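Sourdough starter went quiet after moving house - can I bring it back?

Baking & Bread > Starters and Levains

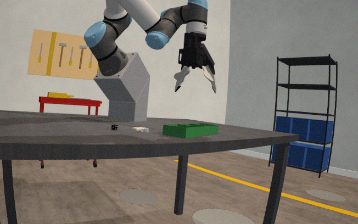

So I've been keeping the same starter going for a couple of years and it has been a total champ. Doubled every morning before I'd finished my coffee, smelled like yogurt and green apples, made the best pancakes. Then we moved in May and I guess it hated the trip, because it's been sulking ever since!

What I get now is a few small bubbles on top, a layer of gray liquid by evening, and a smell like nail polish remover. It rises maybe a third of the way up the jar and then gives up. I feed it once a day with plain white flour and tap water, same as always, and it lives on the counter by the stove. The new kitchen is a lot warmer than the old one. The water tastes different too, kind of like a swimming pool if I'm being picky.

I've still been baking with it (I can't help myself) and the loaves are flat and sour but they do make great toast. Should I start over or is there hope? I'd love to keep this one if I can. I also have half a bag of rye in the pantry if that helps.

Posted by Shirley Petrenko
Viewed 1,277 times

2 answers

Colleen Chan

Oh, there is so much hope! Please don't throw it out. What you've got is a hungry starter, and hungry starters are my favorite thing to fix because they come back so fast.

Gray liquid plus nail polish smell means it's running out of food long before you feed it again. A warm kitchen speeds everything up. In your old place once a day was plenty, and now it's eating the whole meal by lunchtime and sitting there with nothing. I'd bet it does rise more than you think, but it peaks and falls while you're out. Put a rubber band on the jar at the level right after feeding and check it every hour or two on a day you're home. If you see streaks on the glass way above where the starter is sitting, you missed the party.

What I'd do:

Pour off the liquid and keep just one spoonful of starter. Put it in a clean jar.

Feed it 50 grams of flour and 50 grams of water, and make 10 of those grams of flour your rye. Starters go wild for rye.

Do that twice a day, morning and night, always keeping only a spoonful from the last round.

Move it away from the stove! A shelf on the other side of the room is fine.

For the water, fill a pitcher at night and leave it out uncovered. Some of that pool taste can go away by morning, though not with every town's water (a lot of places use a type of chlorine that hangs around). A filter pitcher helps too. I doubt water is your main problem, but it's an easy thing to try.

Give it four or five days. Mine went through the same thing one summer and on the third day I came downstairs and it had pushed the lid off and was halfway across the counter. I was so happy I took it to show my neighbor.

Once it's doubling reliably you can drop the rye, or keep a pinch of it in there like I do. Save the extra in a tub in the fridge for crackers - grated cheese, a little oil, lots of black pepper, spread it thin and bake until it snaps.

Also, flat toast bread is still bread. Keep baking!

grewal_bakes

Agree with feeding it more. I use 1 part starter to 5 parts flour and 5 parts water when it's hot out and only feed once. Less work. Don't bother with honey or pineapple juice or whatever else people tell you to put in. If it ever goes pink or orange or grows fuzz then toss it, otherwise it's fine.

Comment from Shirley Petrenko

You two are the best! Did the rubber band thing on Tuesday and yep, it was up near the top by noon and flat again when I got back from picking up the kids. It's on the rye now and living on the bookshelf. The smell is already way nicer. Colleen, what temperature do you do the crackers at?

Comment from Colleen Chan

Yay!! 350, and start peeking after 15 minutes because the edges go fast.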